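Section 4: Adjusting Shelves and Door Bins

The Zullier 329 refrigerator is supplied with four glass shelves and three door bins. Their positions may be changed at any time to suit the items being stored. The appliance does not need to be switched off for this work, but the door alarm will sound after 100 seconds unless it is paused.

4.1 Moving a glass shelf

1. Press and hold the Alarm button until the indicator goes out.
2. Remove all items from the shelf and from the shelf directly below it.
3. Open the door fully. The shelves cannot clear the inner liner if the door is only partly open.
4. Raise the front edge of the shelf and pull it forward until the rear stops release.
5. Tilt the shelf and withdraw it from the compartment.
6. Insert the shelf at the new height. Both rear stops must drop into the slots on the same level.

CAUTION: Glass shelves are heavy. Hold them with both hands. Do not place a cold shelf in hot water. Allow it to reach room temperature before washing.

NOTE: The lowest shelf forms the cover of the vegetable drawer and must remain in place.

4.2 Moving a door bin

1. Empty the bin.
2. Push upward on both ends of the bin at the same time. If it is tight, tap the underside with the palm of the hand.
3. Align the bin with the chosen pair of supports and press down until it is seated.
4. Pull gently on the front rail to check that the bin is secure.

Tall bottles should be kept in the bottom bin, with at least 38 mm of free space above the cap. Sauces and condiments may be kept in any bin that gives enough height. Close all caps firmly before shutting the door.

CAUTION: Do not load the upper bins with glass bottles or large cartons. Excess weight may prevent the door from sealing.

4.3 Replacement parts

Shelves, bins and rear stops may be ordered from the Zullier parts office in Notuldale. Quote the model number and the code molded into the underside of the part. Parts from earlier Setus models do not fit this appliance.

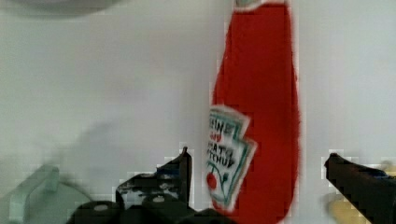 When the work is complete, close the door and confirm that the alarm indicator is lit again. For cleaning of the door seal, refer to Section 5.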